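Brurotero finger slip fault

From Clukard, the handling robotics reference
Category: Grippers and end tools / Known faults 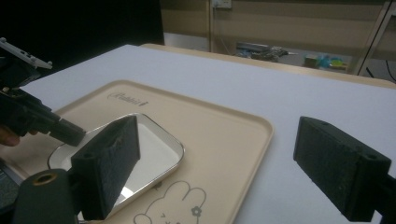

The Brurotero finger slip fault, often shortened to "finger slip" or, among the people who first dealt with it, "the June fault," is a failure in which one finger of a two-finger handheld gripper slowly works its way around on its mount while the tool goes on reporting that both fingers are square to each other. It was first written up by Svetozár Halás during the Purano tabletop project, in which pairs of handheld grippers were used to record everyday jobs such as lifting a small dish from a tray, turning it and setting it down again. The fault is a modest one as these things go, and no injury has ever been put down to it, but it spoiled a good deal of patient work before it was understood, and it is still brought up whenever people talk about how far a sensor reading should be trusted.

Background

The Brurotero gripper carries two fingers with textured faces, driven toward each other by a single trigger. The distance between them is worked out from the position of the drive, well back inside the body of the tool, and there is no sensor at the fingers themselves. For most work this is a perfectly sensible arrangement, and it keeps the tool light enough to hold through a long afternoon. It does mean that anything that shifts between the drive and the fingertip goes unseen by the software.

Each finger is held by a clamp screw. On the early tools the screw was tightened by feel, and the printed instructions said only that it should be "snug," a word that people with strong hands and people with tired hands understood rather differently.

Discovery

The Purano group had collected 1,000 recordings when a replay on a fixed robot arm began to go wrong. The arm would close on the rim of a dish, lift it a little way, and let one corner drop. At first the blame fell on the dishes, which have a slick edge, and then on the replay software, known as Qin, which was taken apart and put back together 2 times without any improvement at all.

Halás, who had gone back to the tools themselves, laid a steel rule across the fingertips and found that one finger sat 3 degrees off from where it ought to have been. He then went through the recordings one by one, a job that by his own account took most of June and a great deal of tea, and marked 851 of them as made after the finger had begun to turn. His notes from that month are still passed around, partly for the method and partly for the remarks in the margins.

Cause

The turning was traced to the clamp. Every time the fingers closed on something off-center, a small twisting force reached the screw, and a screw that was a touch loose gave way by an amount far too small to notice. Tilted grasps on shallow objects were the worst offenders, as they load one edge of the finger face and leave the other free. Work with 2 tools close together made matters worse again, the fingers now and then knocking against the barrel of the neighboring tool.

Effects

A turned finger touches an object along a line where it should touch across a face. A person holding the tool makes up for this without thinking, with a slight roll of the wrist, and so the recordings looked fine to everyone who watched them. An arm repeating the same path has no such instinct and drops the dish.

Remedies

Later Brurotero tools have a flat cut into the mount so that the finger can be seated one way only. Older tools can be kept in service with a measured tightening of the screw, a paint line drawn across finger and mount, and a look at that line before each session. Halás also recommended a closing test against a square block every morning, and many groups have kept up the habit on the newer tools as well.

See also: Clamp creep; Drive-side sensing; Grasp replay; Qin (software)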